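Handach Gripper Cell: Setup and Upkeep Meeting
Minutes, April 2020

Chair: Zinhle Chauke
Present: mechanical, software and recording leads
Apologies: none received

1. Previous minutes

Accepted with one correction. The spare pads were ordered from Vetex, and the screws came from our own stock. The earlier minutes had it the other way round.

2. Pads

The left and right pads on the first hand unit were changed after 1,758 cycles. The old left pad had started to lift at the tip and the right one was worn smooth on one side. Zinhle asked whether the change interval of 2,000 cycles should stand. After some discussion it was agreed to bring it down to 1,000 until there are figures from at least one more set of pads. The log sheet will be changed to match.

Pads from the second Vetex batch sit slightly proud of the finger. Mechanical has been seating them by hand and checking them against a straight edge. This is slow but it works. New pads are to be left overnight before the unit goes back on the table.

3. Screws and linkage

One outer joint screw was found loose at the morning check. It had been tightened without thread lock after the last pad change. The check sheet now has a separate line for each joint, to be initialed by whoever did the work. Screws are to be tightened with the fingers fully open, then the hand is closed and opened by hand before any object is picked up.

Software reported that the opening reading drifts if the zero is taken with the fingers resting against each other too hard. Close gently, take the zero, open all the way, and compare the two readings with the card taped inside the lid of the Goven case. If they do not match the card, repeat once and then stop and report it.

4. Table layout

The Moon layout is the one in use. The fingers are to be fully open at the start of each run, with small items in the middle of the table and the larger ones toward the back.

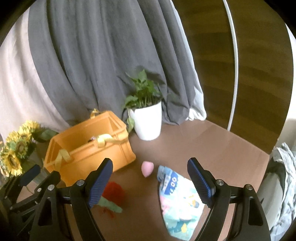 Item 4. Fingers open over the table, with the pink egg-shaped piece and the soft package between them and the orange basket behind.

It was noted that soft packaging is harder on the pads than rigid items, as operators tend to squeeze more than they need to. Recording will add a reminder to the start card: close until the item is held, then stop. No change to the object list for now.

There was a question about whether the small pieces should be set out on marked spots. Software would prefer this for checking repeat runs. Recording would prefer that positions keep changing. Left open until the next meeting.

5. Lens and cleaning

The lens is to be wiped with a dry cloth before each block and never with the solvent used on the linkage. One block of 359 runs had to be gone through again on account of a smear near the middle of the view. Most of it was kept.

Pads are to be cleaned with a damp cloth only. Alcohol was tried on one old pad and left the surface tacky — do not use it on pads in service.

6. Spares

Two full sets of pads on the shelf, plus one opened set that is missing a right pad. Mechanical will order more from Vetex and ask about the thickness problem in the same message. The Goven case needs a new latch.

7. Actions

Log sheet changed to the new pad interval: Zinhle Chauke
Order pads and raise the thickness problem: mechanical
Second copy of the zero card: software
Reminder added to the start card: recording
Latch for the Goven case: mechanical

8. Any other business

Recording asked for the small driver to be returned to the tool tray after use. Next meeting to be held once the new pads have arrived.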